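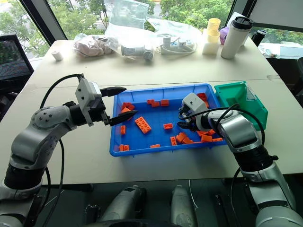 Orange building bricks in a blue plastic tray, with two robot arms reaching toward it.

The Clumska Prize for Civic Patience is an award given every second year by the city of Clumska to a person, office or organization judged to have seen a slow public task through to its end. It carries a cash sum, a certificate and a small bronze snail, the last of which the city has twice tried to replace with something more dignified.

Origins

The prize was created by the city council to mark the opening of the Eslow footbridge, a structure that had been under discussion for so long that its first set of drawings was by then on display in the city museum. A motion to honor the bridge's designers failed, as there had been too many of them. A second motion, to honor endurance in general, passed with little debate. Critics at the time called it a prize for lateness. The council replied in writing, four months later.

The founding charter runs to 296 words and defines neither "civic" nor "patience." Juries have read it broadly.

Eligibility and selection

Nominations may be sent in by any resident of Clumska or of the neighboring towns of Skarnach and Twal. The nominated work must be finished and must have been of use to the general public. It must also have taken at least seven years, a limit that was lowered from ten after the second round drew a single valid entry. Self-nomination is allowed but is widely thought to be in poor taste, and two winners have done it.

A jury reads the entries in August and hands its choice to the council, which may accept it or send it back once. The council has used this power on one occasion. The jury returned the same name with a longer cover letter, and the matter was dropped.

Award and ceremony

The winner receives 2718 crowns. The odd figure is the interest earned by the original fund in its first year, and the charter fixes it at that level with no allowance for rising prices. The sum once paid for a modest vacation and now covers a good dinner, depending on the number of guests. Proposals to raise it have come up at several budget sessions and remain under review.

The ceremony takes place in the old customs hall, which seats 100. Speeches are limited by rule to five minutes each. The rule does not limit the number of speeches. Winners are asked to give a public talk in Skarnach within the following year, and most have done so, though one treated the deadline in the spirit of the prize.

Notable awards

The first prize went to the Twal land registry for copying its flood-damaged records by hand. A later award honored the Skarnach bus shelter campaign, which won all the shelters it had asked for shortly after the bus route was moved to the next street. The shelters are popular with walkers, and the jury praised the campaign for "a result that has outlived its purpose."

The most disputed choice was the city's own parking office, honored for completing a map of parking spaces. Opponents noted that the office shared a budget line with the prize. The parking office accepted the award and placed the snail in its front window, where it can still be seen during opening hours — mornings only.

Reception

The prize is well known locally and little known elsewhere. The regional press covers it in a friendly tone, usually with a joke about snails in the headline. Supporters say it draws notice to dull work that would otherwise go without thanks. Skeptics argue that a faster city would have less need of it. As of 2024-12-28, the winner for the most recent round had been chosen but not announced.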